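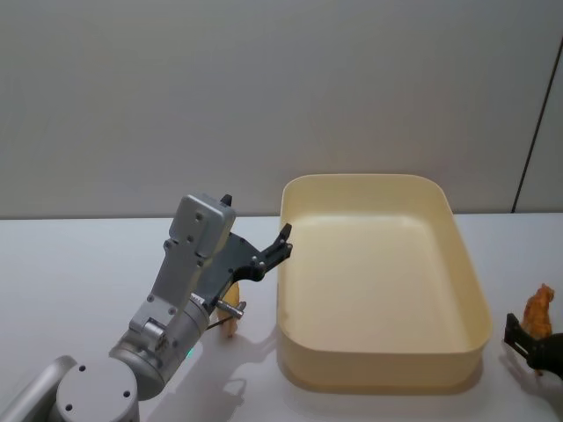
White tabletop with the cream tray.

I've had the Zemora folding craft table in my spare room since March, and I like it so much I've started leaving it up all week. I bought it for jigsaw puzzles (mostly 2000-piece ones, which is how I lost the dining table for an entire winter), but it has turned into the spot where I do nearly everything that needs a bit of elbow room!

Setup first. The legs swing out, click into place, and stay put. I weigh a fair bit and I lean hard when I'm hunting for an edge piece, and there's no wobble to speak of on my wood floor. On carpet it does sway a little if you bump it. The listing says it will hold 192 pounds, and I haven't tested that and don't plan to, but a sewing machine and a stack of fabric didn't bother it one bit.

The top is smooth without being slippery. Pieces slide when I push them and stop when I let go, and a finished section moves across in one go if I slip a sheet of poster board under it. Glue wiped off with a damp cloth the same evening. A red marker took some rubbing, and if I look for it in the morning light there's a faint pink spot left.

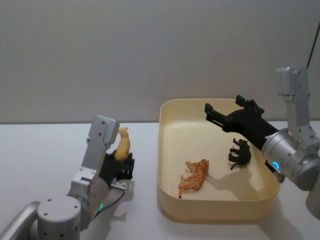

Height was my big worry. My old table, a Bridow, was made for kids as far as I can tell, and an hour at it left my back in knots. The Zemora has three settings and I use the middle one with a regular kitchen chair. The highest is great for cutting fabric standing up. Changing between them takes a few minutes because each leg has its own pin, and the pins are stiff. Mine have loosened up with use, though I still pinch a finger now and then.

It folds down flat enough to go behind the door, and at 70 inches long it only just fits there, so measure before you order. The carry handle is the one part that feels cheap. It's thin plastic and it digs into your hand on the stairs. I wrapped mine in an old strip of flannel and it's much better.

I paid just under $200, which felt like a lot for a folding table until I'd used it for a month. The Bako version costs less, but my sister's has a seam down the middle, and for puzzles that seam would drive me up the wall. Four and a half stars, and the missing half is for the handle and those pins.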